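# Chapter 7: Getting There Slowly

*Overland travel and the places between the places*

Every traveler learns two numbers about a journey. The first is the distance, which is printed on the map and can be trusted. The second is the time, which is printed on the ticket and is better thought of as a mood.

When Defne Eren set out to cross the Tekleab plateau by public bus, the distance was 629 kilometers. The ticket said eleven hours. She packed two sandwiches and a paperback, and she finished all three before the bus had left the depot. The driver was waiting for a cousin. The cousin arrived with a refrigerator, and the refrigerator needed a seat.

Eren's account of that trip is the main reading for this chapter (section 7.2), and students tend to like it because things go wrong in it. Read it a second time for the route. The bus climbed from Celtis, on the coast, to the market town of Storken at 2,000 meters, and it stopped wherever somebody stood by the road looking hopeful. A map shows three towns on that line. Eren got off the bus in nine of them.

This gap between the mapped route and the lived one is what geographers who study tourism call *corridor loss*, at least in this book. A traveler who flies from Celtis to Storken spends money at both ends and none in the middle. A traveler on the bus spends a little everywhere, mostly on boiled eggs. Multiply the eggs by a season and you have a roof, a school bus, or a second place selling eggs.

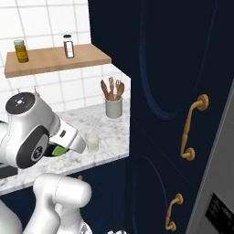
Page 102

The argument for slow travel is usually made by people who have plenty of time, and it should be read with that in mind. Ardalan Hosseinzadeh, whose essay on the Ritance ferry appears in section 7.3, had four days of vacation and used up two of them on a dock. He does not claim it improved his character. He learned the price of rope, got sunburned on one side, and was taught a card game whose rules changed whenever he was winning. What he offers in return is the best short description we have of how a ferry town makes its living: a room over the bakery, a boy who will watch your bag, a café that opens when the boat is late and closes when it is on time.

Keep that café in mind. Most of the planning documents in section 7.4 were written by people who wanted the boat to be on time.

Their case is a good one too. A nurse going to work does not want corridor experience. She wants the ferry. Residents of Ritance filed 444 complaints about the timetable in a single year, and not one of them mentioned card games. When a highway or a faster boat comes in, the visitor may mourn the old road, but the visitor was leaving in the morning anyway. We will come back to this quarrel several times, and you are not expected to settle it by the end of the term.

## Before you read

As you work through the chapter, keep a travel log of one trip you make often. It can be dull. Dull is easier to grade. Write down the following:

- the distance, and the time you tell other people it takes
- the time it takes
- every place you pass through without stopping
- anything you buy on the way, and where the seller seems to live

## Terms to know

**Corridor:** the land and towns along a route, as opposed to its two ends.

**Gateway:** a town that visitors pass through to reach somewhere they would rather be. Storken is a gateway, and its hotel owners know it.

**Dwell time:** how long a traveler stays put. It may be chosen, as at a beach, or supplied free of charge by a ferry company.

## 7.1 Where the road goes

The first road up to Storken was laid out by mules. Surveyors came later with instruments, took a full season over their measurements, and recommended the line the mules were using. A few bends were straightened. Those are the bends that wash out in the rainy months, and the bus still goes around them on the old track.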